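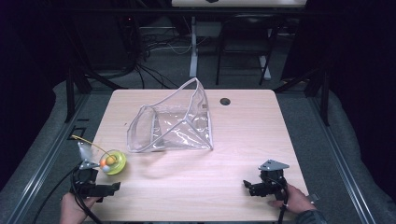
Yatziri Palacios
Home and Storage Editor

July 22, 2025
231 shares | 10 comments

Clurier Clear Pouches, Set of 10

I have a drawer. You have one too, and I don't need to know what's in yours. Mine held rubber bands, foreign coins, a key to a bike lock I threw out in another state, and the little bag of screws that came with everything I have ever assembled. In June I decided to become a person who could find a tape measure without swearing, and I ordered the Clurier clear pouches, which the company sells as a "visible living system." They are see-through bags with pale piping.

I've been using them for six weeks. I like them more than I planned to, and I have complaints.

The set comes in three sizes that Clurier calls Note, Folio and Weekend. The Note holds a deck of cards or one child's supply of hair clips. The Folio will take a paperback, a charger and a snack you'll forget. The Weekend is meant for travel and fits a full set of toiletries if you're the kind of traveler who decants things, and a hairbrush plus some optimism if you aren't. You get mostly Folios, which is the right call, as the Note is too small for nearly anything I own and the Weekend slumps.

The slumping is my main gripe, so let's get to it. The plastic is soft. Filled to the brim, a pouch behaves itself and will even stand on a shelf for a while. Half filled, it goes over like a tired dog. Empty, it takes up whatever pose it feels like and keeps it. Mine arrived folded flat and have never forgiven anybody for it: the creases relaxed a bit in the first week and then stopped relaxing. Clurier's care card suggests laying them in a warm room. I live in Tucson. The room was warm.

Clear plastic also turns out to be less clear in practice than on a product page. Under a ceiling light the wrinkles throw so much glare back at you that you end up picking the pouch up and tilting it around to see which one has the batteries. At that point you are doing exactly what you did with the old canvas bags, with more squinting. I solved it by writing on a strip of masking tape and sticking it to the front, and I recognize that this makes the visible living system a regular bag with a label.

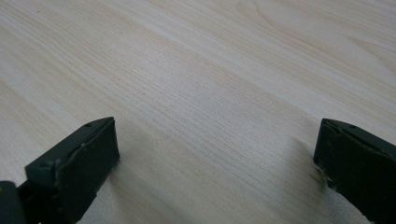 Still, there's a reason I kept going. The piping is good. It gives the edges enough body that you can grab a pouch by the rim without looking, and after six weeks of being yanked out of drawers by everyone in my house, none of the seams have split. I had a cheaper set from Sundico a couple of years back and those came apart at the corners before I'd finished sorting the kitchen. I also filled a Folio with water over the sink, for science. It held at the seams and leaked slowly at the closure, about as well as I'd hold up in the same position.

Cleaning is easy. Soap, cloth, done. Ballpoint ink comes off if you catch it the same day. Permanent marker doesn't, so don't write directly on the plastic unless you're very sure that pouch is going to be "TAXES" for the rest of its life. The smell is another matter. Open the box near a window and leave it there for two days. The pouches smell like a new shower curtain, and so will anything you put in them too early. I put tea in one too early.

My colleague Akash Malhotra, who has strong opinions on storage and a garage that backs them up, thinks I'm grading on a curve. His view is that any pouch is a way to avoid deciding whether you need the thing. He uses the Skolau stacking trays and swears by them, and I've tried those too. The Skolau trays are sturdier, they don't slide around, and if your drawer is the exact depth that Skolau has in mind, you'll be very happy. My drawer isn't. Nobody's mother-in-law's dresser is. Pouches at least will go into whatever odd space you've got, and when you run out of patience you can throw the whole lot in a box and call it sorted.

What did I end up using them for? Cords, first, and that's where they really shine. One cord to a pouch is silly, but all the cords for one device in one Folio is the best idea I've had this year. Sewing stuff, yes. Board game pieces, yes, especially when the original box has given up. Receipts, no: they slide to the bottom and curl into a nest. Crayons, absolutely not, for reasons that will be clear to anyone who has left a crayon in a car. I tried the Weekend as a swim bag and it was fine, though the wet things stayed wet with great determination.

The price is on the high side for plastic bags and on the low side for a lifestyle. If you already own freezer bags and a marker, you own most of this product. What you'd be paying for is the seams, the edges and the mild pleasure of a set that matches, and I'll admit the mild pleasure has lasted longer than I thought it would.

Good: tough seams, nice piping, wipes clean, fits anywhere.

Less good: glare, creases that won't leave, that smell, and a Note size only a paper clip could love.

I'd buy the Folios again if Clurier sold them on their own. They don't. I wrote to ask and got back a very friendly message telling me about the set.

The tape measure, by the way, is in a Folio now, second drawer down, labeled. I needed it last night and found it right off. Then I couldn't find the pencil.

Related reviews
Skolau Stacking Trays: Measure Your Drawer First
The Orozco Over-Door Rack, One Year On
200 Sheets of Sundico Label Paper and What I Did With Them
Do You Need a Label Maker? Akash Malhotra Says Yes, Loudly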